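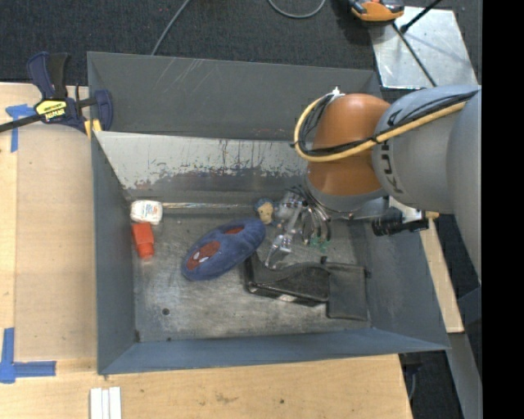

Subject: Re: [Rumley-swap] the old metal bin

Hello again all, and thank you for the kind replies, every one of which I enjoyed over my coffee!

On Thu, Mar 7, 2024, Chávez wrote:
> Is the gray bin still going to the Enside swap table? We could use it
> for toys, but my wife worries about the rust. And is the
> Spider-Man thing spoken for?

It is still going, yes, and you're welcome to it. Your wife has a point. The sloped panel at the back has rusty flecks and chipped patches, and the floor is well scuffed (there's a small round hole in it too, so no water play, please). I'd go over the panel with a stiff brush and maybe a coat of paint, but I've always been fussy about these things. For soft toys I would lay an old towel in the bottom.

The blue Spider-Man one is promised to number 17, I'm sorry to say. The little toy head is free, and so is the red-orange bottle, if anybody has a use for it. I'm keeping the white one with the label.

Come by whenever suits you, and bring the children.

Warmly,
Jarmila Sokol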